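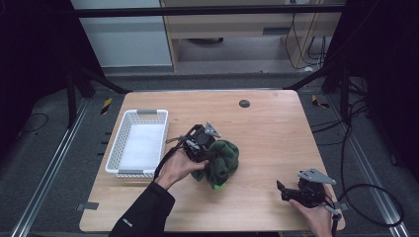

Polling Place Inspection Checklist
Hudport Municipal Election, Workneh Community Hall
Inspector: Asnakech Tefera
Date: 30/05/2021

Mark each item OK, FIX or N/A. Write comments under the item.

Entrance and access

1. Ramp clear and handrail firm. OK
Comment: Rail was loose in January. It has been bolted again and holds.

2. Main door stays open without a wedge. FIX
Comment: Door closer is too strong. Hall manager has the key to adjust it.

3. Party signs and leaflets kept outside the marked line. FIX
Comment: Two Stodau list posters on the fence, inside the line. Both parties told by phone. Check again before opening.

Voting room

4. Booths face the wall and no one can see in from the waiting line. OK
Comment: Booth 3 moved away from the window.

5. One booth at wheelchair height. OK

6. Separate waiting lines. N/A
Comment: A resident asked if men and women would line up separately, as at the Gresach school hall. The town clerk's answer is one line for all voters.

7. Tables steady, no sharp edges, nothing stored on the ballot table. OK
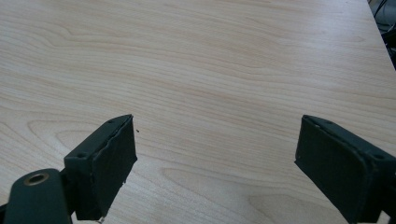
Ballots and boxes

8. Ballots delivered and sealed. OK
Comment: 2000 received, in packs of 500. Seal numbers match the delivery sheet.

9. Ballot box empty, lid closes, both locks work. FIX
Comment: Second lock sticks. Spare requested from the clerk's office — do not use oil on it.

10. Voter list complete and readable. OK
Comment: Page 6 was printed faint and has been replaced.

Fire and emergency

11. Both exits unlocked and lit. FIX
Comment: Rear exit light is out. The hall can't open to voters until this is done.

12. Extinguishers in date. OK

13. Cables taped down. OK
Comment: Tape lifting near the registration desk. Bring a new roll.

Second visit needed: yes, for items 2, 3, 9 and 11.
Signed: A. Tefera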